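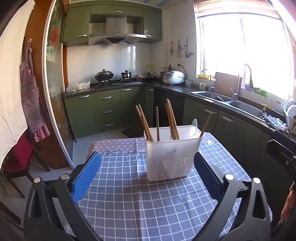

What does Vainio check before it accepts a classic car for consignment?

Chassis number, title and compression on every cylinder, in that order.

The Cloltitz hall held 198 cars when we visited in December. Hilkka Turunen runs intake and logs paint depth at fixed points on each panel. A 1,389 cc sedan was on the lift with its sills open - old filler on the left side, sound metal on the right. Sellers get the report before a reserve is set. Storage is billed monthly, and more than 260 cars were sold from the hall last year.
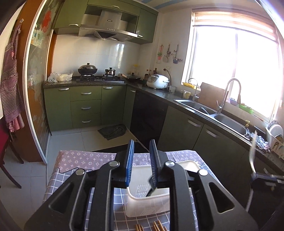
White basket on the table, with a black utensil inside.

Viewing is by appointment until 4 p.m.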